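Tidby woven laundry basket, large - four months in

I bought the Tidby in March to replace a plastic hamper that had split at both handles. It cost 66 dollars with shipping, more than I wanted to spend on a basket. Mine is the tan one with the white rim. It also comes in gray.

Loading the washer

Our washer is a front loader that sits straight on the floor, so whatever I carry the clothes in has to get down low and close to the door. The Tidby is rectangular, and the straight side goes up near the opening better than the round hamper ever did. I tilt it toward the drum and pull things out by hand. Dark clothes are easy to spot against the pale inside. With the old navy hamper I used to leave a sock behind most weeks.
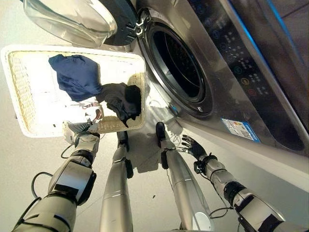
What it holds

One full load for two people, or towels for 4. Past that, things start to hang over the rim and end up on the floor on the way down the hall. Jeans fill it fast. I wouldn't buy the small size for anything except baby clothes.

Cleaning

The weave is fine and lint gets into it. A dry brush takes care of most of that. Detergent on the rim wipes off with a damp cloth, but I had to go over the corners twice.

Compared with the Flandus

My neighbor Imtiaz Chowdhury has the Flandus, and I borrowed it one Sunday. It's lighter and folds flat - useful if you have no closet. It also sags when you tip it. The Tidby keeps its shape.

Complaints

No lid and no liner. The rim is hard on the forearm if you carry it on one hip up the stairs. I'd still buy it again at this price, though I'd wait for a sale first.

Gus Haddad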